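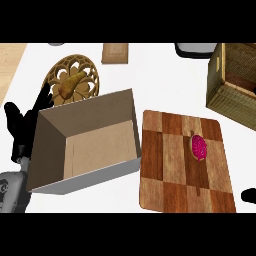 Moving a recipe collection out of a dead app

30 Dec 2024

I kept my recipes in Veditz for a long time. In March the company sent an email saying the service would stay readable until the end of the year and then go offline. I had 904 recipes in it. I put off the export until last week, and these are my notes on the process, mostly for my own use when the next app shuts down.

Getting the data out

The Veditz export button produces one zip archive. Inside is a folder of attachments and a single text file with every recipe in it, one after another, separated by a line of equals signs. The fields have labels (TITLE, YIELD, INGR, STEPS, NOTES, TAGS) but the labels are not escaped, so a recipe with the word NOTES on its own line inside the steps will be split in the wrong spot. I had 7 of those. I found them by searching for records with two NOTES fields, and fixed them by hand before doing anything else.

The text file is encoded in an older Western character set, and the header claims it is UTF-8. If you open it in an editor that trusts the header, every degree sign and every fraction turns into a replacement character, and saving the file at that point makes the loss permanent. Keep the original zip somewhere read-only. Convert a copy, then search the copy for the degree sign to confirm that it survived.

Fractions

Fractions took longer than everything else combined. Veditz stored what you typed, and over the years I had typed the same quantity as 1/2, .5, 0.5, the single-character half, and "half a". Mixed numbers were worse. "1 1/2" is fine if the parser reads both parts, but a recipe pasted from a web page often lost the space and became "11/2", and a parser will read that as five and a half without complaint.

My rule was to flag any fraction with a numerator larger than its denominator and check it by eye. The list came to 74 lines. Most were missing spaces. A few were typing mistakes that had been in the collection for years, including a cornbread with 3/1 cup of oil. I have made that cornbread many times and must have corrected it in my head each time.

Units

I settled on grams for dry goods, milliliters for liquids over a quarter cup, and spoons for anything smaller. The conversion table is a plain file with one ingredient per line and its weight per cup. It has 33 entries and covers nearly everything I cook. Anything missing from the table stays in cups with a tag, so I can weigh it next time I make the dish.

Do not convert eggs, garlic cloves, or cans. I tried weighing canned tomatoes as a unit and then spent an evening changing it all back. The can is the unit. If the can size matters, put it in parentheses after the count.

Duplicates

Matching on title finds very little. I had four versions of the same lentil soup under four names. Matching on ingredients works better: strip the quantities, sort the remaining words, and compare the sets. I treated anything with more than 80 percent overlap as a candidate and looked at the pairs side by side. This gives false matches for bread and pancakes, where every recipe is the same five things in different amounts, so I left those two tags out of the run and went through them separately.

When two versions were close, I kept the one with notes. A recipe with notes has been cooked at least once. The other may have been saved and never opened again. 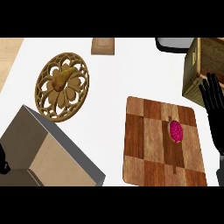 Should the old tags be carried over?
Only the ones you have searched by in the past year, and for me that meant the main ingredient, the total time, and whether it freezes.

The rest of my tags described moods or seasons and were applied to whatever I happened to be saving that month. "Weeknight" was on more than half the collection. A tag on half of the records does no sorting, so I dropped it and filled in the time field instead.

Where it all lives now

I looked at two replacements. Userholm imports the Veditz file directly, but it reads the ingredients as one block of text, so scaling does not work until each recipe is edited. Tautahi scales properly and has a decent phone view. Its import wants one file per recipe, with the fields in a fixed order, and it rejects the whole batch if one file is bad. The error message gives the position of the bad file in the batch, starting from zero. I lost some time to that.

In the end I went with plain text files in a folder, one recipe each, in the Tautahi layout. The folder syncs to my phone and laptop with the same tool I use for everything else. Tautahi reads from it, and if Tautahi goes away the files will open in any editor. File names are lowercase with hyphens, and the main ingredient comes first, so that the chicken recipes sort together.

Still open

The attachments are not done. Veditz renamed them all to long strings, and the link back to the recipe is in a separate index that covers most of them. The ones outside the index are mainly scans of handwritten cards, and I will have to read each one to see where it goes.

The Wandetness bread book recipes also need another pass. I entered those in baker's percentages and the unit script skipped them. They print correctly, but scaling one up multiplies the percentages too, so for now there is a line at the top of each file that says to do the math by hand.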